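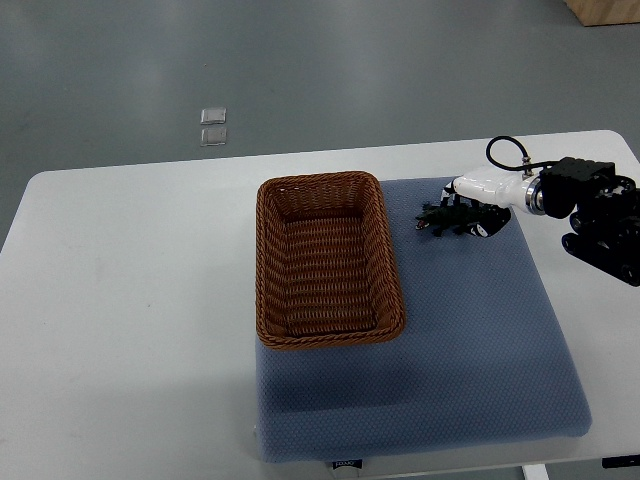 For my project I joined a reading group and wrote down what happened to us over one novel, and the novel was The Salt Ledger by Viorica Căpraru, all 226 pages of it. I'd picked it because my gran comes from a fishing town and I thought I'd feel at home (I did, mostly!). We met in the reading room at Gorkstead, and I'll say now that the blue-grey cushion on the white table is a big one, a thick pad with rounded corners, and I wanted it every single week and got it twice. Anyway, the book.

It's set in a harbour town called Wudine, where two sisters keep the accounts for a boat owner named Morrison and slowly work out that he's been cheating the crews. The first 20 pages are hard going. Lots of weather, lots of rope. I nearly gave up, and so did half the group, but then the younger sister takes the ferry to Trudimo in January and after that I couldn't put it down.

What I was meant to look at was whether talking about a book changes what you think of it, so I asked everyone for a mark out of ten before the meeting and again after. Most marks went up by a point or two. Mine went down, which annoyed me! Somebody read out the letter on page 169 and said the older sister must have written it herself, and I'd missed that completely and felt a bit daft, and then I felt cross with the book for being so sly about it.

I'd change one thing if I did it again: I'd ask people to write a line or two with their mark, as a bare seven doesn't tell you much. Chapter 18 is still my favourite, the one with the flooded chapel, and I'm reading it to my gran next.

Handed in 11/17/25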